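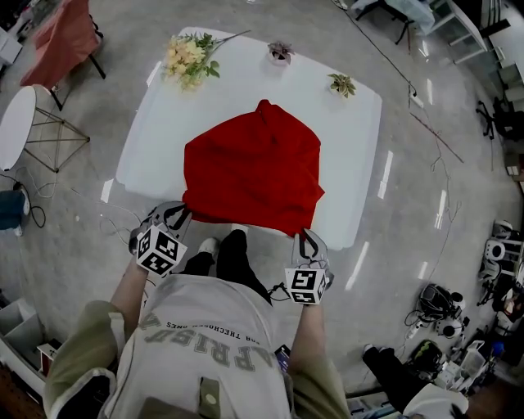
The Jacket

Daranee Chaiyaporn bought the coat at Mastness in January, half an hour before closing. It was a Brular, the long one with the storm collar, marked down twice. The tag said 131 dollars. She had $30 in cash and put the rest on her card.

At home she found a name inked on the lining under the left pocket. Ilse Groen. Somebody had worn it, then, and taken it back.

She rang the shop. The man said he could swap it for a Szekeres in the same colour, or give her a credit.

"Can you tell me who returned it?" she asked.

"No," he said.

There were 3,050 people in Sestlow and only one Groen in the phone listing. Daranee drove over after work. The woman who came to the door was older than she'd expected and had a tea towel over her shoulder.

"That's mine," Ilse said, looking at the coat. "My son took it back. He said I'd never wear it."

"Would you have?"

"I wore it 11 times."

Daranee took it off and held it out. Ilse felt the cuff, then turned the collar up and down again.

"What did you pay?"

Daranee told her.

"He paid more than double that," Ilse said. She went inside to look for her purse and left the door open.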